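Dovier task demonstrations, progress to the end of October
Prepared by Fulvio Marras for Drostar

Work package 2 covers recording of kitchen tasks with the hand-held gripper. Remo Rinaldi and Tullio Mazza completed 16 sessions this period against a plan of 25. The shortfall is due to repeated calibration of the finger markers.
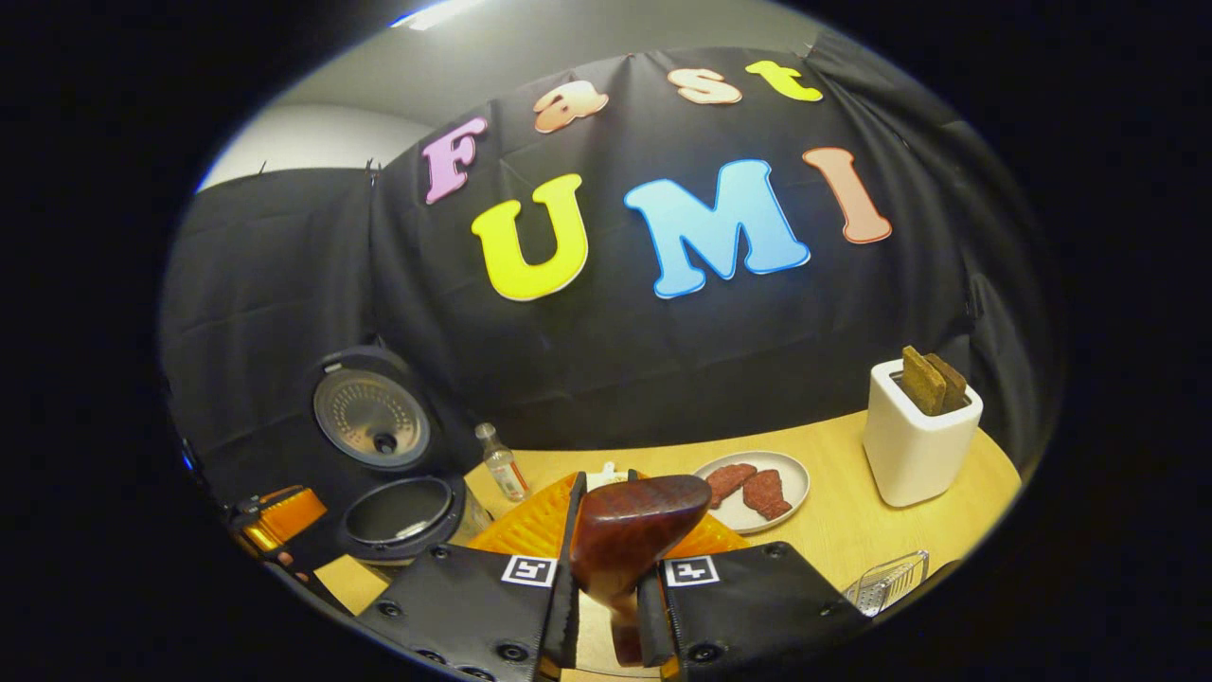
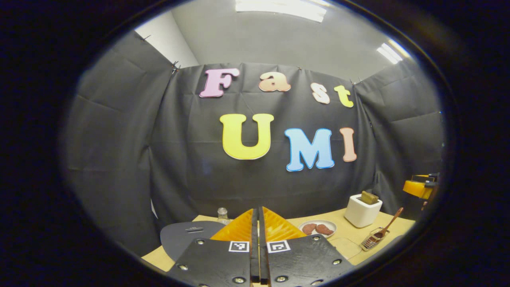 Policy training started in the second half of the month on the sessions accepted so far. Pose tracking remains the main source of rejected episodes, and 3 sessions are being reprocessed with revised settings. Both finger markers must stay readable for the gripper width to be recovered. The plate with the two pieces of meat stays to the right of the gripper, with the toaster beyond it, so reaches to that side are scored separately. Boris Vondráček will report the scores with the next invoice.

Open item: spare finger pads, on order from Caruso.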